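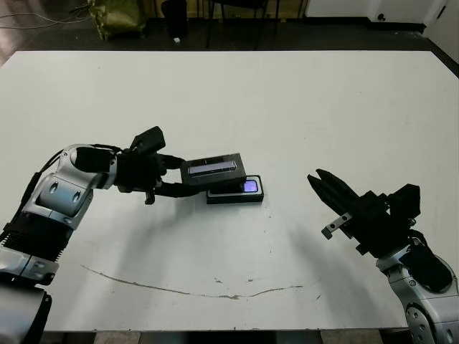

# Skidus Opens Phone Case Packing Room in January

Skidus, a maker and packer of phone accessories, will open a new packing room for its Fomosar line in January. The room will handle phone cases, sleeves and small device boxes that were packed until now at two separate sites.

The company said the move puts fitting, checking and boxing in one place. Orders from stores and repair shops will leave from the same building, with one pickup at 4 p.m. each working day.

"We had cases in one building and boxes in another, and a van going back and forth between them," said Nahuel Escobar, operations manager at Skidus. "A small order could sit for a day waiting on a carton. We wanted the whole job done on one floor."

## What the room will do

Work is laid out around large white tables. Phones and cases are handled flat on the tabletop, with space kept clear on all sides. Each style of case is tried against a phone of the matching size before a batch is released. Staff check that the buttons line up, that the charging port is open and that the case doesn't cover any part of the screen. Phones are checked with the screen on - a raised edge that blocks part of the display is easier to spot that way.

Cases that pass go to the boxing tables along the back wall. Cases that don't are tagged and returned to the supplier with a short note on the fault.

The room will start with roughly 300 orders a day. Skidus expects to add a second shift in the spring if store orders hold at their present level.

## Fomosar line

The first products to ship from the room are the Fomosar cases, sold in black, gray and clear. A folding version with a card slot will follow. All of them come in a plain cardboard box with no plastic tray. The box has a paper sleeve with the phone model printed on the short end, so that store staff can read it on a shelf without pulling the box out.

Minimum order for stores is 100 cases, which may be mixed by color and phone model. Repair shops with an account can order smaller amounts through Zivport, the company's ordering site. Existing account numbers and prices stay the same.

## Returns and open orders

Orders placed before the opening will ship from the old sites and may arrive in more than one parcel. Customers don't need to do anything. Returns should go to the new address on the packing slip once the room is open; parcels sent to the old sites will be forwarded for 2 months.

"Most customers will only notice that the label has changed," Escobar said. "If a case doesn't fit the phone it was sold for, send it back and write the phone model on the slip. That saves us a call."

Ojeda, which supplies cartons and paper sleeves to Skidus, will deliver to the new room every Tuesday.

## About Skidus

Skidus designs, checks and packs cases and other accessories for phones. Its products are sold through independent electronics stores and repair shops.

**Press contact:** Nahuel Escobar, Operations Manager, Skidus

Product samples and a price list are available to the trade press on request.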